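22 March 2023

I finally have a proper table in the workroom. For more than 11 months I was using the old door on two boxes, and my brother Yevhen said every time that it would fall on my feet. It never fell, but I was tired of hearing it.

The new top is wood, in a light honey colour, and I bought it from Kushnir for 700. They also had a darker one, but I think a dark table makes a small room sad. I gave it two coats of Lelix oil in December and left it in the corridor for 11 days, so everybody had to walk sideways - my wife was very patient.

The height was the difficult question. The shop advised me something standard, but I am tall and my back is 41 years old, so I made it a little higher. Now I can stand at it without bending.

For seats I kept what we had. There is a small wooden stool, and a chair with a pale grey base that goes well with the light grey floor.

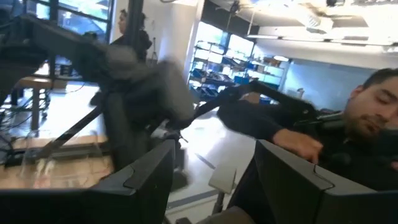

The cables are my next job. They still lie on the floor near the stool, and I would like to bring them up under the tabletop. Yevhen recommends some kind of tray from Stamari, but I want to try simple hooks first. If somebody has done this with a wooden top, please write to me which screws you used.

Kyrylo Pavliuk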